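Ticket: Second tabletop cell, equipment plan and hold on purchase order
Queue: Lab equipment / planning
Status: Open, waiting on quote
Requested by: Daniyal Niazi
Vendor: Narnosport (arm and gripper), Fledley (bench and mounting)

Summary
The purchase order for the second kitchen-task cell was rejected by the Caseck budget system with "line total exceeds category limit." Nothing is wrong with the order itself. The arm, the gripper and the spare parts were all entered under capital equipment, and spares belong under consumables.

Steps taken
1. Split the order into two. Arm, gripper and bench stay under capital. Finger sets, cables and props go to consumables.
2. Resubmitted the capital part. Rejected again, same message.
3. Removed the 7 spare finger sets that had been carried over as a bundle by the Narnosport quote tool. The capital part now passes.
4. Consumables part still fails. The quote has expired (30 days).
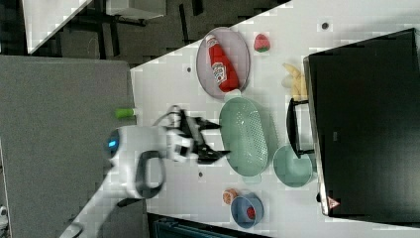 The spec for the second cell should match the first as closely as we can get it: same white top with the same hole pattern, same two-finger gripper, a toaster oven on the bench and a shared list of dishes and food items. Any difference means the task scripts have to be checked again, and that time is not in the budget.

Props are the cheapest line and the one most often left out. Bowls, plates, colander and food items come to 285 for one full set. I have entered two sets — one in use, one on the shelf. The oven is a separate line, no spare.

Open items
- New quote from Narnosport, with finger sets priced singly.
- Bench lead time from Fledley. Last answer was "April," with no further detail.
- Decide whether the external cable run gets a sleeve kit. The kit is 73 per arm and would have to be bought for both cells.
- Confirm the power budget. Arm controller and oven should be on separate circuits. The current plan has them on one.
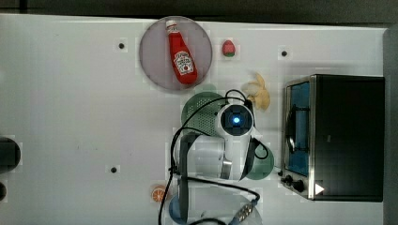
Bartoš: Please don't close the consumables part when the new quote comes in. The sleeve kit is listed as an accessory, so Caseck will put it back under capital and the limit check will fire again. Enter it by hand with the consumables code. Also, I would order three prop sets. The second set gets raided for parts and then there is no complete one on the shelf.

Daniyal Niazi: Noted on the code. Changed the prop line to three sets, total 855. Sleeve kit entered by hand for two arms, total 146, and the category held after saving. Circuit question sent to facilities with the floor plan attached. Leaving this open until the Narnosport quote is in.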